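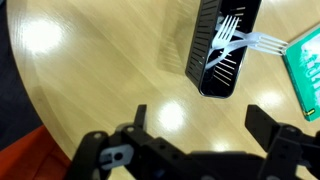
Brendan Flanagan told me straight away that shiny tables are a pain to eat at, and I should have listened, because half our diary entries ended up agreeing with him.

June – by the Lultach shared dining study

Search this journal Go Advanced

3.2 What lives on the table

So, on to the tabletops themselves! We asked 76 households to keep a diary of whatever stayed on the dining table between meals (up to 200 entries each, though most people ran out of steam well before that). I read all of them, and I'm still fond of the grumpy ones.

Figure 4. Black slotted caddy on a glossy, pale wooden table, with overhead lights reflecting in the surface.

Caddies came up far more than I'd guessed. People buy one for forks and spoons, and then in go the pens, the birthday candles, a tape measure – you name it. We coded anything that wasn't cutlery as a "drifter" and ended up with 870 of them. Books were trickier, so we gave them their own code.

Glare was the other big theme. Figure 4 shows the kind of thing diarists meant: bright spots of light sitting on top of the grain. Several people wrote that they'd moved their usual seat to get away from a spot like that, and one family in the Celora group gave up and bought a tablecloth. We didn't measure brightness, so I can't say how much the finish matters compared with the lamp.

Comments (2)

Grurnov: Did you code napkins as cutlery or drifters? Ours live in the caddy too.

De Graaf: Matte varnish fixed it for us, but now every crumb shows.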